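Wheel trims, and what August did to my spare evenings

I had meant to write about the tomatoes this time, and I will, because they have been splendid, but I'm afraid August got swallowed up by wheel covers. Wheel trims, hubcaps, whatever you grew up calling them. My dad always said hubcaps, even for the big plastic ones that cover the whole wheel, and I still do when I'm not thinking.

It began with our old runabout, which came home from the supermarket one afternoon with three covers instead of four. I walked back along the verge as far as the Govbridge turning, peering into the nettles like somebody looking for a lost cat, and found a very nice glove and a great deal of crisp packets but no cover. So I did what I always do when something is missing, and rang Nikola Mazurek. Nikola and I worked together at Randeck years ago, and she has spent a good part of her life since then among car parts of one sort or another. She asked me what size the wheels were. I said round. There was a bit of a silence.

Anyway, she told me to go and read the side of the tyre, and after that she talked to me for the best part of an hour about the backs of the things, which I had never once looked at. I'd always thought of a wheel cover as a face. You see the spokes and the swirl of them and the little round bit in the middle, and you think that's your lot. But the back is where all the work is done. There are the clips standing up around the edge, and then the wire ring, which is a great hoop of metal that pushes the clips outwards so that they grip the wheel. If the ring has slipped off even one clip, the cover may well feel perfectly snug on the drive and then leave you at the first decent pothole.
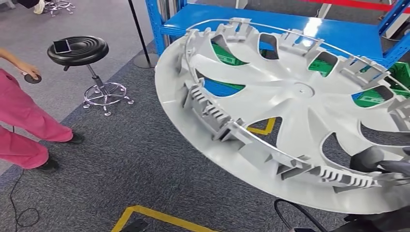
I'm a bit ashamed to say that I had been putting ours back on with a good thump of the fist, all the way round, ever since we bought the car. Nikola was very patient about this. What you want, she said, is to lay the cover face down on something soft (I used the old picnic blanket) and run a finger right round the ring before you go anywhere near the car, feeling for the places where it isn't sitting properly. Then you find the tyre valve, see whether your cover has a place meant for it, and line that up first. After that you press with the flat of your hand, working from one side to the other, and you stop if it feels wrong. No thumping!

I did the three surviving covers that way, and gave them a wash while they were off. A bowl of warm water, washing-up liquid, and an old toothbrush for the narrow parts between the clips, where the brake dust had set into something like fruit cake. They took 2 evenings, if you count the one when it rained and I mostly drank tea in the doorway and looked at them. I was surprised how light they are, and how pleasant to hold — a clean one has a lovely matt feel to it, and I kept turning them over to look at the back again.

The fourth came from Brittany MacDonald, over at Maltum, who had a stack in her shed from a car she no longer owns. It isn't a perfect match. The spokes curve a little more than ours do and the grey is paler, but it's on the passenger side at the back, and you'd have to be a very particular sort of person to mind. We have done 71 miles with it so far and it hasn't budged.

Brittany wouldn't take any money, so she has had a jar of the green tomato chutney and the promise of another. Which does bring me round to the tomatoes, but it's late and the kettle's on, so they'll have to wait for the next post.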